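4.2 What people kept, and why

I went into this part of the study expecting boxes. What I got was paper, piles and piles of it! Of the 319 households in the Larnaris survey, 80 told us that loose paper was the thing they put off sorting the longest (I'd have answered the same way, and my hall closet would back me up). Old manuals, school letters, covers off books long since given away, it all goes into one drawer and stays there.

We asked everyone to handle each sheet once and decide on the spot: keep, pass on or recycle. I liked this rule a lot more than the Drellton method, where you make a "maybe" pile and come back in a month. My maybe piles never shrink. Figure 3 goes with the handling step. 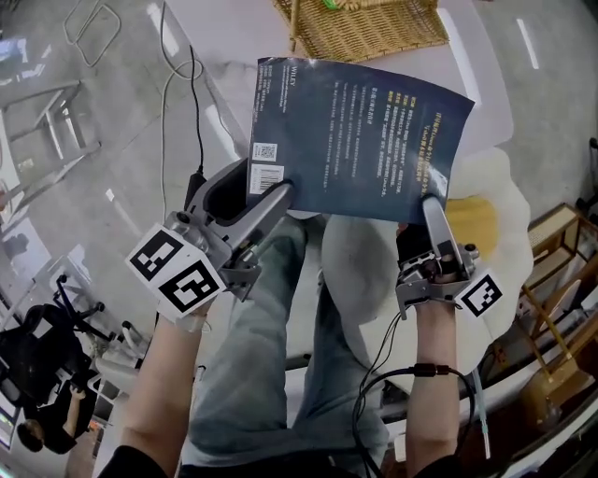
Figure 3. A printed sheet held up in two hand-held grippers.

Areeba Dhanial told us the single-touch rule was fine for bills but miserable for anything with a memory attached, and that she had gone back to the recycling bin twice in one evening. I think she has a point, so we let the later households set aside one folder for keepsakes, and they grumbled a good deal less.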